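House rules for the handheld grippers
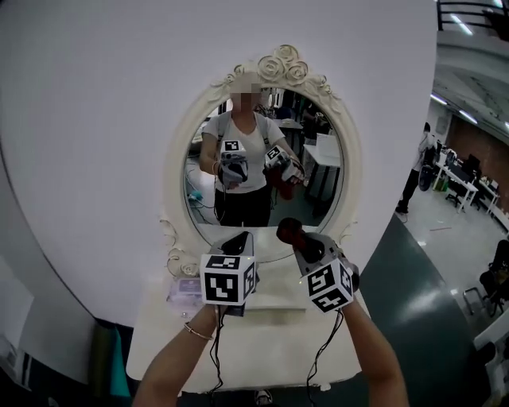 When should a recording be thrown out?

Any time the operator broke one of the start or stop rules, even if the task itself went fine. We used to keep the borderline ones and sort them out later, and later never came.

I have been writing up the rules we follow at Pundatcombe for handheld gripper work. The first draft had 33 of them. People read the first page and stopped. The current version has 11 and fits on one sheet, taped up next to the charging shelf.

The ones I care about most are dull. Check that both marker cubes are tight before you start. Wipe the faces with a dry cloth, no spray. Keep your fingers off the printed squares. Start with the jaws fully open and hold still until the tone. If a cable snags, stop and start over. Don't tug it free and carry on.

Breaks are in there too. After 30 minutes you put the grippers down, whether you feel tired or not. Wrists go before people notice, and the motion gets sloppy in a way that is hard to spot on playback.

In December I went back through 3,497 recordings from the Ceritz project. The worst batch came from before we had a written rule on loose cubes. Everyone had their own idea of what counted as tight. Now there is a mark on the screw and it either lines up or it doesn't.

Still open: whether to log aborted starts. Flisisard logs all of them, and I am leaning that way, but our form has no field for it yet. I'll post the full sheet when that is settled.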